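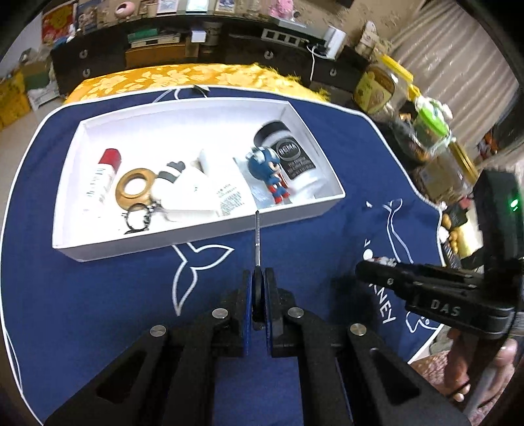

I'd been pestering the gripper person at Skesell for a chat since October, and when we finally got on a call I had one question: why do two hand-held grippers with the same name on the side feel so different after an hour?

"It's nearly always the pads," I was told, before I'd even finished asking. The team has been comparing pad materials on small stuff – keys, rings, keychains, little boxes – and the blue ridged ones keep coming out ahead on metal. Out of 762 picks with the old smooth pads, 224 had to be done over, and most of those were keys and thin pins.

"A pin is horrible," my contact said, laughing. "You close on it, it rolls, you close again, and now it's pointing at you." (I've tried it. It really is that annoying!)

I asked about working with two units at one tray, one in each hand. Apparently the first 14 sessions were mostly people learning not to bump one gripper into the other. The advice is to come in from different sides and let one hand wait. "Your wrists will tell you when you've got it wrong," the Skesell view goes, and mine certainly did.
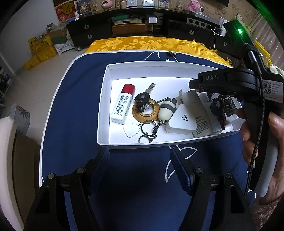
Akande sees it differently and told me that pads get too much credit, that the linkage matters far more, and that a stiff set of fingers with cheap rubber will beat a floppy set with good rubber on any key you like. I took that back to Skesell and got a long pause.

"Okay, fair," came the answer. "If the fingers twist, the pad can't save you. We swapped the pivots on one unit and it felt like a new tool." They still wouldn't give up the ridges, though.

We finished on cameras, where I expected an argument and didn't get one. Skesell wants the view wide enough to see both fingertips and the whole tray, even if the small print on a box goes soft. The next round compares 8 pad shapes on the same objects, and I've asked to borrow a pair for a week. No word yet on whether the egg-shaped keychain comes with them.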